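Caderno da oficina de bordado
Tempo de leitura: 4 min

Novembro, de manhã

Retomei a máquina de uma agulha, a Bilyk, no ponto em que a deixei. O problema continua a ser o mesmo: no monograma grande, o contorno a ponto cheio sai desviado do enchimento, sempre do lado direito, e a diferença cresce de cima para baixo. Nas letras pequenas não se nota.

Primeiro teste com o ficheiro tal como veio da Skitville. Sarja de algodão, estabilizador de rasgar, uma camada, linha de poliéster na agulha e linha de bobina branca. Bastidor apertado à mão. O tecido soava bem esticado no início, mas ao tirar a peça já cedia junto ao parafuso. Desvio visível a olho nu, no mesmo sítio de sempre.

Segundo teste, só mudei o estabilizador: duas camadas, a segunda atravessada em relação à primeira. Melhorou em cima. Em baixo ficou igual. A tensão superior não mexi, para não misturar as coisas.

Verifiquei a agulha. Estava com a ponta romba, passei-a na meia de nylon e puxou fio. Troquei por uma nova, limpei a caixa da bobina com o pincel (muito cotão debaixo da chapa, quem usar feltro que limpe no fim) e voltei a enfiar tudo de raiz. O ruído seco que a máquina fazia nas mudanças de direção desapareceu. O desvio não.

Aviso de cookies: este site utiliza cookies para guardar as suas preferências de leitura. Aceitar | Gerir

Abri o ficheiro no programa. A sequência é esta: enchimento da letra inteira, salto, contorno a começar no canto inferior esquerdo e a fechar em baixo à direita. O enchimento vai todo no mesmo ângulo e não tem base por baixo, só uma linha de contorno larga. Com isso a malha do tecido é puxada sempre para o mesmo lado, e quando o contorno chega o tecido já não está onde o desenho o espera. A compensação de repuxo está a zero. Pus um valor baixo e guardei como versão 2. Não apagar a original.
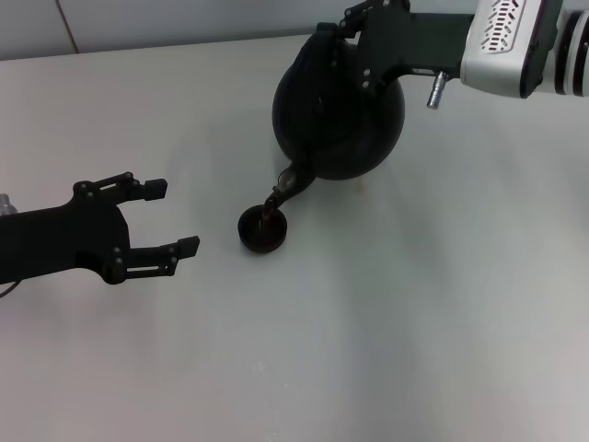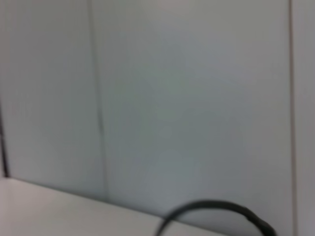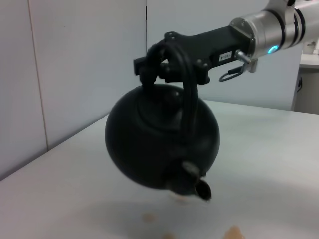 Widad Boutros leu o que está escrito até aqui e respondeu na margem que a compensação sozinha não vai chegar: na opinião dela falta uma base em grelha, cosida antes do enchimento, para prender o tecido ao estabilizador. Acrescentou que na Mavex, com o mesmo ficheiro, também teve desvio, embora menor, e que por isso não vale a pena desmontar nada na Bilyk antes de corrigir o desenho.

Tem lógica. Fiz a versão 3 com a base em grelha, espaçamento largo, e recuei-a um pouco para dentro para não espreitar pelo contorno. Mantive a compensação da versão 2. Reduzi também a densidade do enchimento, que me parecia exagerada para sarja.

À tarde

Terceiro teste, versão 3, velocidade em 562 pontos por minuto. Sei que é lento. Demorou 23 minutos, com uma paragem pelo meio porque a linha partiu na passagem do enchimento para o contorno. Recuei alguns pontos e segui, a emenda não se vê do direito.

Resultado: contorno certo em cima e no meio. Em baixo à direita ainda há uma nesga de tecido à vista, quase 2 mm no pior ponto, medidos com a régua metálica. Passado a ferro pelo avesso fica igual, portanto não é só ondulação.

Quarto teste, a mesma versão, mas com o tecido colado ao estabilizador com spray temporário e o parafuso do bastidor apertado com a chave. Demorou 22 minutos, sem quebras. Desta vez a nesga fechou. Fica por saber se foi a cola ou o aperto, mudei as duas coisas ao mesmo tempo e não devia.

Amostras guardadas no envelope, marcadas a lápis no avesso com o número da versão. A do segundo teste está sem marca, é a que tem um nó grande no canto.

Por fazer:
- repetir a versão 3 com cola e aperto à mão
- repetir a versão 3 sem cola e com a chave
- passar o ficheiro à Wanting Fan para as toalhas Mollar; em turco a compensação terá de subir e falta a película solúvel por cima
- encomendar agulhas, a caixa está no fim
- perguntar ao Sølve Amundsen se a chave do bastidor serve nos dois tamanhos

Deixei a Bilyk desligada, com o calcador em baixo e a bobina branca posta.

Receba as novas entradas do caderno por correio eletrónico. Subscrever a newsletter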